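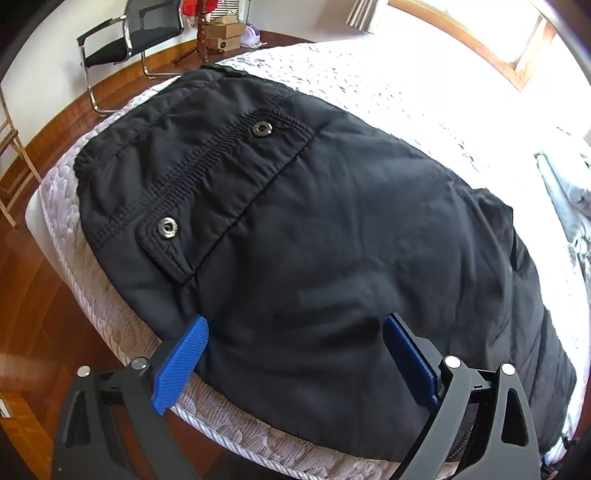
Black padded garment with snap fastenings, laid out on a bed at the Wokley residence.

Visit Report: Garment Care and Linen Program, Wokley Residence
Prepared by Pin-yu Ng, Household Services Training Office
Jan 9, 2026

Purpose of the visit

The Training Office visited the Wokley residence to observe how winter clothing and bed linen are handled between guest stays. The residence provides furnished rooms for seasonal staff and visiting instructors, and is the larger of the 2 houses operated under the Vatley lodging agreement. Our office is revising its guidance on outerwear care, last updated in July, and wished to see current practice before the new text is approved.

The visit was hosted by Siobhán Doherty, who supervises the linen room and the upper floor. We thank her and the staff on duty for their time.

The linen room

The tour began on the ground floor. The linen room holds 1,831 inventoried items, including sheets, towels, bedspreads, curtains and the loan clothing issued to seasonal staff. Shelves are labeled by room and by size. Soiled items enter through the rear door and clean items leave through the front, an arrangement introduced after the last inspection and still in place.

Loan clothing is kept on a separate rail. Each piece carries a cloth tag with an issue number, and the number is written in a paper ledger when the piece goes out and again when it returns. Ms. Doherty explained that a computer record was tried for one season and given up, as staff returning late in the evening did not always have access to the office. The ledger was in good order on the day of our visit.

Washing of padded garments is done in small loads on a cool cycle. The residence uses Fidine, a liquid soap without softener, and runs a second rinse. Tumble drying is permitted on the lowest setting only. Garments are then moved to the drying room at the end of the hall, where they hang for 18 hours before being checked by hand. Staff are asked to press the thickest parts of the padding between both palms, particularly at the seams, where moisture tends to remain longest.

The upper floor

Folding and inspection of large pieces takes place in the bedrooms. The folding table in the linen room is too narrow for a full-length padded garment, and the beds offer a wide, flat surface at a comfortable height. The room shown in our photograph has a polished reddish-brown wood floor and receives strong sunlight. The bedspread is white and pale grey with a raised pattern of flowers or leaves. Bedspreads of this type came from the Zavala house when it closed, and the residence has kept them in regular use.

The method taught to new staff is as follows. The garment is spread out with its fastenings facing up, and the sleeves or legs are drawn straight. Snaps are tested one at a time. Pocket flaps are lifted and the pockets emptied. The fabric is then smoothed from the center toward the edges to release trapped air, after which the piece is folded lengthwise and once across. It should not be rolled tightly or pressed under other items, since the padding recovers slowly.

Particular attention is given to the stitching. On the black garment in the photograph, the seam near the upper middle carries dense ribbed stitching, and the pocket flap is edged with a raised double row. Such areas take most of the strain when a garment is pulled on or off. A loose thread found at this stage can be secured in a few minutes - one found by the wearer, outdoors, is a greater inconvenience. Metal snaps are wiped with a dry cloth. Any snap that does not close firmly is marked with a loop of white thread and sent for repair.

Repairs are carried out on site where possible. In the past season, more than 6 garments were sent to an outside tailor, mainly for zippers. The residence keeps spare snaps in two sizes but does not replace zippers.

Observations

Staff were well acquainted with the procedures and answered questions without referring to the written instructions. The separation of clean and soiled items was observed throughout. Storage space for padded clothing is limited, and the rail was close to full. Ms. Doherty has requested a second rail for the alcove beside the drying room, and this office supports the request.

We also noted that the care sheet posted in the drying room still refers to the previous soap. A corrected sheet will be supplied with the revised guidance.

Further visits

A visit to the smaller house under the Vatley agreement is being arranged. Residences wishing to comment on the draft outerwear guidance may write to the Training Office and should include the name of the supervisor responsible for linen.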